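# Chapter 4: Why the Keys Are Where They Are

Type the word "typewriter." Go ahead, on whatever is closest. If your device has the standard English layout, every letter of that word came from the top row, and you probably didn't notice, in the same way you don't notice the order of the alphabet or which side of the door the handle is on. Somebody decided it, though. Decisions like that are the subject of this chapter, and I think they're some of the most fascinating things a student of design can look at, precisely because most people walk past them all day long!

In Chapter 3 we looked at objects that changed shape over time because their users demanded it: the handle of the bread knife, the lip of the milk jug. Now we turn to something stranger. What happens when an object's shape refuses to change, even after the reason for that shape has gone away?

## 4.1 A machine made of hammers

The early typewriter was a basket of metal arms. Press a key and an arm swung up, struck an inked ribbon, and fell back. Press two neighboring keys too quickly and the arms could meet on the way and lock together, and then you had to stop and pull them apart (and get ink on your fingers, and then on the page). You can still try this on an old machine at a flea market, and I really do urge you to. The sound alone is worth the trip.

The layout we call QWERTY grew up in the 1870s around machines of this kind. You will often hear that it was made to slow typists down. That story is repeated so often that it has become a kind of folklore, and historians of technology have serious doubts about it. Some argue that separating common pairs of letters kept the arms from clashing, which would have let people type faster. Others point to the needs of telegraph operators, who were turning code into text and cared a great deal about which letters sat close together. We'll weigh both accounts in Section 4.3, and you'll see that the evidence is thinner than either side would like.

What nobody disputes is that the hammers are gone. A modern keyboard has switches under its keys, each one sending a small electrical signal, and there is nothing left to jam. 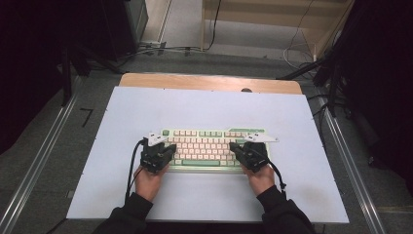
So why hasn't the layout gone too? Economists have a name for this, *path dependence*, and it's one of the most useful ideas in the whole book. An early choice, made for local and practical reasons, gets built into habits, training, and equipment. Each new user who learns it makes it a little more sensible for the next user to learn it as well. By the time a better choice comes along (if it is better, and we'll get to that), the cost of switching is spread over millions of people, and no single one of them has much reason to go first.

Look for this and you'll find it all over the place. The width of railroad tracks is a classic case. So is the shape of the wall outlet, which differs so much from country to country that travelers carry a bag of adapters. Even the hour has 60 minutes for reasons that reach back to ancient Mesopotamia!

## 4.2 The Trindow trial

Path dependence is easier to feel than to explain, so let's spend some time with a small case.

Trindow was an office supply firm with a busy order desk, where 22 clerks typed from morning to late afternoon. Its manager, Witold Baran, had read about alternative layouts that put the most common letters on the middle row, directly under the resting fingers. He liked the idea very much. He set up a trial: half of the clerks would move to a new layout and half would stay as they were, and after 30 working days he would compare the two groups.

The first week was miserable. Clerks who had typed without looking for years were hunting for the letter *e*. One of them, Lucyna Sowa, kept a diary of the trial, and it's a wonderful document. "I know what I want to say," she wrote on the second day, "and my hands say something else." By the end of the trial she was back to about 92 percent of her old speed, and she reported that her wrists felt less tired. She also wrote that she could no longer use her sister's computer without getting cross.

That last remark deserves your attention. Lucyna's new skill worked at one desk, in one building. Her old one had worked everywhere. Baran had measured speed, and he had been careful about it, but he hadn't measured *that*, and when the trial ended all but 2 of the clerks in the new group asked to go back.

Was the trial a failure? Students argue about this every year, and I love hearing it. Some say 30 days was too short to judge a skill that takes months to settle. Others say the clerks gave the right answer, given the world they had to type in. Keep your own view in mind as you read on, and write it down if you can, so that you can compare it with what you think at the end of Section 4.5.

### Key terms

- **Path dependence:** the tendency of early choices to limit or shape later ones
- **Switching cost:** the time, money, or effort needed to move from one system to another
- **Network effect:** a rise in the value of a system as more people use it
- **Installed base:** all the people and equipment already using a system

### Before you go on

Pick one object you use every day and find a feature that no longer serves its first purpose. The tiny pocket inside the pocket of a pair of jeans is a good one to start with, and so is the floppy disk that still stands for "save" in many programs. Ask someone at least a generation older than you what the feature was for, then look it up and see how closely the two answers agree. Bring both to class, as we'll use them in Section 4.3.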